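About us

Hello! I'm Mbali Maluleke, and I look after the house rules at Morkeo. We teach grippers to pick up everyday things, and my bit is making sure we all do it the same way (I'm a terrible stickler, ask anyone at the Bokel office).

We started out with 2 grippers and a rule sheet that fitted on a postcard. The sheet has grown a fair bit! It covers how we lay out a job, where fingers may and may not go, and when to stop and start again. We like working with the sort of stuff you'd find in anyone's kitchen, so a box of snack packets on a table suits us very well.

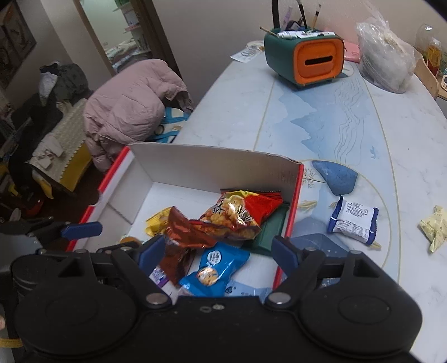 How we work

Hands stay clear of the jaws while they're closing. Pads get checked before every session, and a worn one goes straight in the bin. Packets stay in a jumble – please don't tidy them first, real boxes aren't tidy. If a grip slips, we keep the take and write it down, slips and all.

Rule changes come to me, and I read every one. We're on entry 516 in the log now, and a good many of those are arguments about crinkly wrappers.

Come and see us

Our Ivberg workshop opens its doors each April, from ten in the morning. Ask for a copy of the rules while you're there, I always print too many.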